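I've been through a silly number of document wallets over the years. Card ones go furry at the corners, popper ones stop popping, and the concertina file I bought in December split the first time I asked it to hold a boiler manual. So when Hakim Ong told me he'd moved all his household paperwork into zip pouches from Distholm, I ordered a pack of the same and gave my spare room a weekend I'll never get back!

The plan was simple enough. One pouch each for car, house, health, tax and the allotment, then the lot standing upright in a box on the shelf.

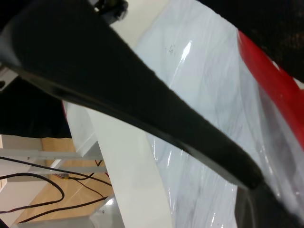

First job was the car, which had somehow produced more paper than the house (garages love a printout). All of it went into one pouch with room left over, though I did have to take the staples out of the older invoices, as they were catching on everything. Tax was worse. I'd kept payslips from two jobs ago, plus a letter from Clatmont about a pension worth £597, which I'd completely forgotten I had. That alone has paid for the pouches many times over!

What I like most is being able to see what's inside. With the old card wallets I had to rely on my own labels, and my labels say things like "misc" and "misc new". The zip colour is handy too, because you can spot the top of the thing straight away on a messy desk.
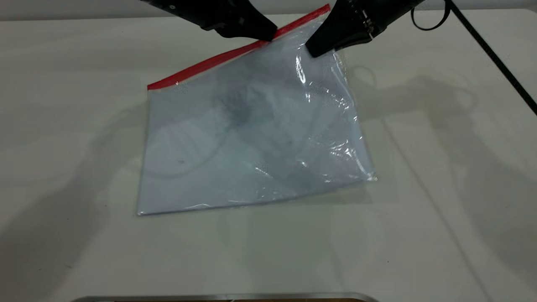

*Clear bag, red zip along the top edge.*

Now the grumbles. Clear plastic shows fingerprints terribly, and it's slippery, so a pile of more than a few will slide off the sofa arm and take your tea with it. Sticky labels peel away after a week or two. Shahram Shojaei swears by writing straight on with a paint pen, but I haven't been brave enough, mainly as I change my mind about categories every Sunday night.
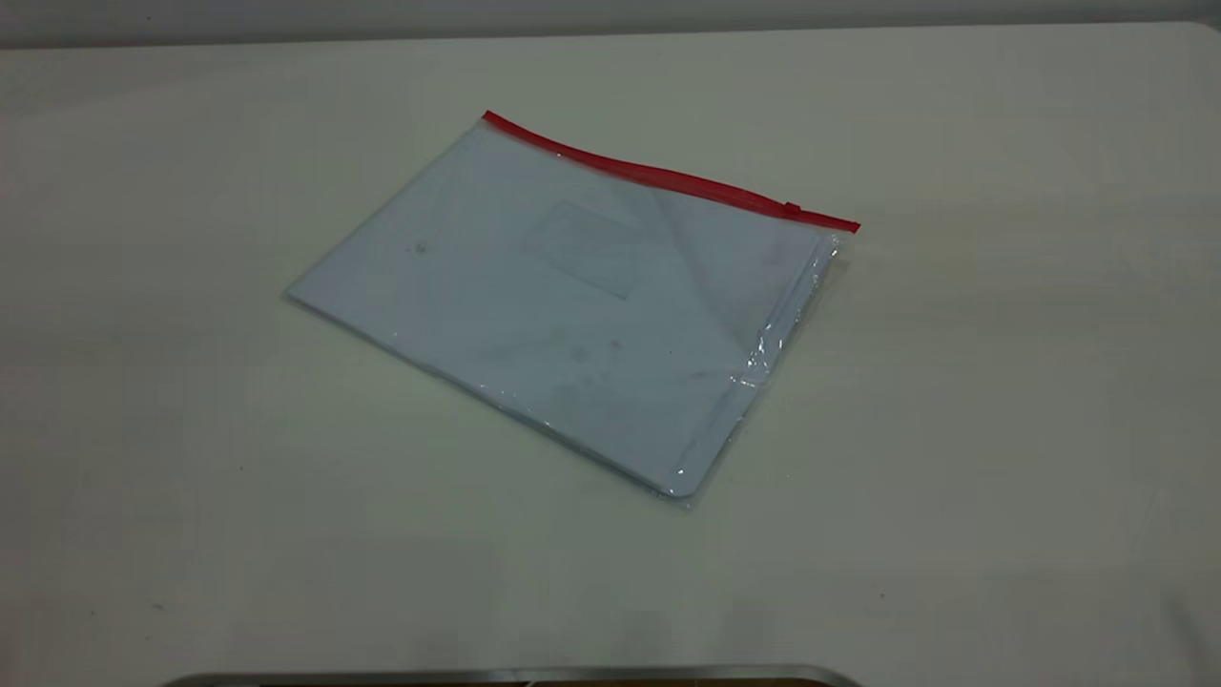

I also tried the Grurnier ones, which have a flap and a string. Lovely to look at, fiddly to use, and they cost me nearly double. The Xenos box I keep everything in is fine, a bit shallow, and the lid has never fitted properly.

Would I buy the pouches again? Yes, and I already have, for knitting patterns this time. Four stars, and I'd have given the fifth if they'd come with a proper label pocket.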